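Call for dog owners: Damero slow-feeding trial

Every year somebody launches a bowl, a mat or a powder that is going to change your dog's life. We have tested enough of them to be tired. Most do nothing much, a few do some good, and the packets all say the same thing. So when the makers of the Damero feeding mat asked us to say that it calms greedy eaters and cuts down on wind, we said we would say so if we saw it.

We now need owners and dogs to help us find out. Zurach is a small pet product testing group. We are paid a flat fee by the maker, agreed before we start, and it stays the same whether we like the thing or hate it. You may think that still makes us biased. Fair enough -- ask for the test plan and pick holes in it.

Who we want

Adult dogs, any breed or mix, who bolt their food. Flat-faced dogs are welcome if your vet is happy for them to take part. Your dog should be on a settled diet and should not be having treatment for a stomach problem. Rescue dogs are fine once they have been with you for 2 months. Puppies, no. Dogs who eat cloth, also no, and please be truthful about this one.
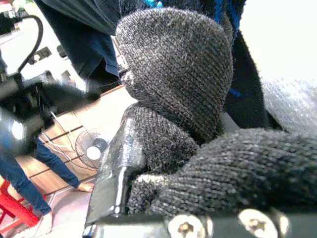

What you would do

The trial lasts 8 weeks. For half of it you feed your dog from the usual bowl, and for the other half from the mat. You time each evening meal and fill in a short sheet about burping, wind, sick-ups and general mood afterwards. We know that "general mood" is a woolly measure. The maker wanted it in, and we have agreed to collect it without promising to believe it.

Please don't change the food, the treats or the walks halfway through. If you do, write it down. A messy sheet is more use to us than a tidy one filled in from memory on the last night.

What you get

You keep the mat, for whatever it turns out to be worth, and we pay £20 once your sheets are in. You are paid the same if you drop out early for the dog's sake. There is no prize draw, and we won't ask you to post nice things online.

We have over 20 places. Owners who took part in our Kekurau chew study can apply again, including those who wrote to complain about it.

How to apply

Send us your dog's age, weight and usual food, and a few lines on how he or she eats. Photos are lovely but won't help your chances. Applications close on Feb 2, 2020. Results will go on our website in August, good or bad, and the maker does not get to edit them.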